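Plernley Makers List — Saturday digest
15 comments · 8 shares

Re: [plernley-makers] Sorting out jewelry before the swap

Hi all,

Ourania wrote:

> I have my aunt's jewelry to go through before the swap and it's all in one
> big tangle in a biscuit tin. Some of it is beaded, some is chain, some is
> cord and I don't know what to call it. How do the rest of you sort this
> kind of thing? And does anybody restring, or do you take it to somebody?
> I don't want to spend 300 dollars fixing things nobody will wear.
>
> Ourania Politis

Ourania, get it out of the tin first! Mine lived in a cookie jar for years and every time I wanted one thing I pulled up six (with a safety pin hanging off the end, usually). Last month I finally tipped the whole lot onto a bath towel and spent an evening on it, and I only said one bad word.

For the knots, a drop of baby oil and two sewing needles. Lay the chain flat, poke the needles into the middle of the knot and wiggle them apart. Don't pull on the ends. Fuad Belay showed me that at the Ladlow fair and I've never gone back to using my fingernails. Keep the oil off anything with cord or silk in it though — it leaves a mark and you will be sorry.

Once things are loose I go by what they're made of, and only after that by whether I like them. So beads with beads, chain with chain, cord with cord. I know Tamsin does hers by color and it looks gorgeous in the drawer, but I can never find the one I'm after.

For the pieces I'm still making up my mind about, I use a shallow cardboard box with a printed lining. The low sides are the whole point, you can see everything at once and nothing slides under anything else. I had a deep one before and it was just the cookie jar with corners.
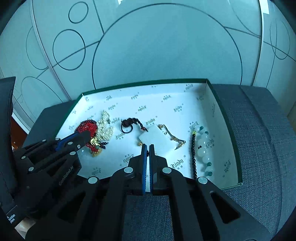

What goes where, the way I do it:

1. Red pieces with charms. Check every little jump ring, especially where there are coins hanging. If a ring is gapping, close it now with two pairs of pliers, twisting sideways. Mine get a spot where nothing else can catch on them.

2. Pale beaded pieces. Lay them flat, never hang them. If the thread looks fuzzy between beads, it's going to go, so restring it or put it in the parts bag.

3. Braided cord. Shake it out, and if the tassel has gone frizzy, hold it over the kettle for a few seconds and comb it with your fingers.

4. Gold-colored chain. Fasten the clasp before you put it away! Open chains find each other in the dark. I thread the thin ones through a drinking straw and then close them.

As for restringing, I do my own simple strands and I take anything knotted between the beads to Evangelia at Zervas. She'll tell you flat out if it isn't worth doing. She sent me home with two strands last spring and told me to use them for the Christmas tree, and I did.

If you have odd earrings please bring them along, Polyxeni wants them for her mosaic frames and she'll take them with no backs, bent posts, whatever. Doors are at ten, I'll be at the table by the radiator with the pliers and plenty of jump rings.

And Ourania, send us a list when you've got to the bottom of that tin, I'm dying to know what's in there.

Tamsin's cake is lemon this time, by the way.

Recent on this list
Glue that doesn't yellow (8 replies)
Polyxeni Kyriakidis: mosaic frames, wanted and offered
Ladlow fair tables, who is sharing?
Seed beads, big bag, free to collect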